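Print | E-mail

Ilska Bench Notes
A thread on keeping a dark work surface usable for small parts. 40 shares, 6 comments

1. The grey table has been in the workshop for a few years now and I get asked about the top a lot, mostly by people thinking of getting a dark one. I'll put it all in one place so I can point to it next time.

2. Size first. It's 1,067 mm across, which is 42 inches near enough, and that suits one person with one job on the go. We bought it second-hand from an office clear-out in Pernton. The top is dark grey with a matte finish. A shiny top throws the lamp back in your eyes, and I wouldn't have one again.

3. Marks. A dark matte top shows light smudges and small scuffs. Greasy hands, chalky dust, a tray dragged instead of lifted. Most smudges come off with a damp microfibre cloth and a drop of dish soap. The scuffs stay. I've stopped minding them.
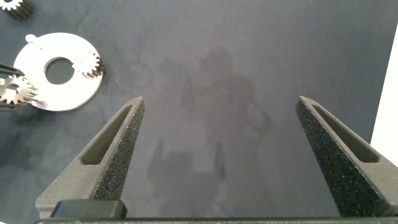

4. What I don't use on it: anything gritty, the green side of a sponge, or spray polish. I tried polish once and left a slick patch that small parts slid across for weeks. It also made the colour uneven, and I ended up going over the whole thing with soapy water to get it back.

5. Lighting. One lamp behind you is no good, you end up working in your own shadow. Two lamps, one on each side and set low, are much better. Low light also gives small parts a bit of an edge so you can pick them out. Overhead light on its own makes everything look flat.

6. Before any parts go down I wipe the top with a dry cloth, then run my palm over it. Your hand finds grit that your eyes miss. If there's grit I wipe again. Then tools go to the back and the area in front of me stays clear.
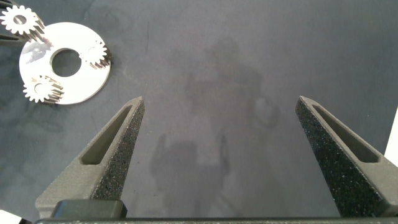 I used to keep a mat on it as well – a soft green one from Mukance. Good colour, but it curled at the corners and fluff came off it into the grease. Small gears and fluff don't mix. I gave the mat to the sewing table and went back to the bare top.

7. Laying out. Flat parts first, then the small stuff that goes with them, close enough that you know what belongs together. I don't stack anything. I leave room for a fingertip between pieces so I can lift one without bumping the next.

8. Light parts on a dark top are easy. White plastic is the easiest of the lot. Bare metal is fine if the lamps are low. Black screws are the trouble, so those go straight into a white saucer and never touch the table.

9. Current job is a Kariuki label feeder that stopped feeding in December. The maker's sheet lists 200 parts. Most are screws and clips, and the bits that wear are the little metal gears. I clean each one with an old toothbrush and look at the teeth under a magnifier before it goes down on the table.

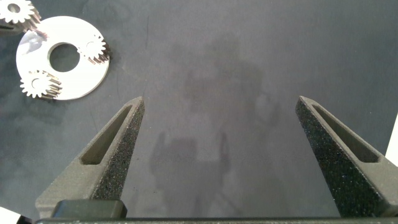 Do you need a raised edge to stop gears rolling off?

Small gears laid flat on their faces don't roll, so I've never fitted one. A raised edge would get in the way of wiping down, too. If your floor slopes or the table gets knocked, a shallow tray does the same job and you can carry it to the sink.

10. End of the day. If the job isn't done I put a clean tea towel over the lot and leave it. Don't use a terry towel, the loops catch on gear teeth. If the job is done, everything goes back in its tub, then dry cloth, damp cloth, dry cloth.

11. Someone asked about oil on the top. Blot it first, don't rub. Dish soap after that. I had a ring from an oil bottle that took three goes over a couple of evenings, and you can still find it if you look from the window side. The bottle sits on a jar lid now.

12. Next thread will be on tubs and labels, once the feeder is back together. I still have to order a spring for it.

Share this thread | Print | E-mail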